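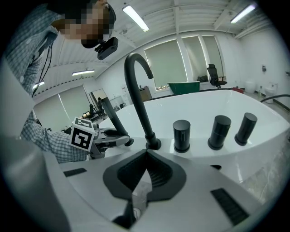 I'd been at Clarkura for maybe ten minutes when Jussara Siqueira told me, very cheerfully, that bathrooms are murder for robots. Everything's white and shiny and curved, and the rim is always in the way of your elbow!

So her crew spends its days reaching into tubs with a gripper in each hand, doing small dull chores again and again so a learning system has something to copy. They're up to 1739 recordings. Bottles get a whole chapter to themselves (clear ones especially, she groans about those).

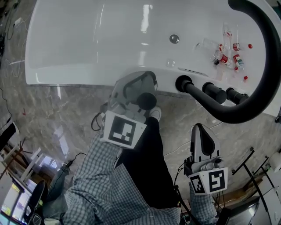
*Five plastic bottles and a couple of loose red caps, with both grippers at the tub.*

I asked what makes a good example and got a long answer about slowness. Newcomers rush. Rosalía Campos threw out most of her first 249 takes back in July, and she still sounds a bit sore about it. I had a go myself and my wrists were complaining after two minutes.

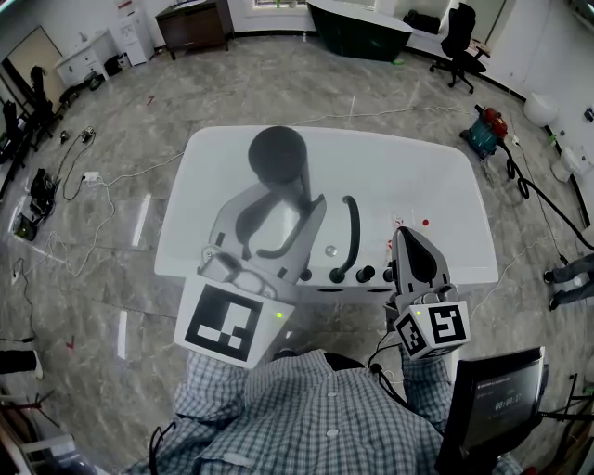 *Long grey fingers closed on a dark cylinder, mid-tub.*

Next up is the Mornolberg set, which is all sinks. Jussara says sinks are worse, and she's already arguing with Rosalía over the taps.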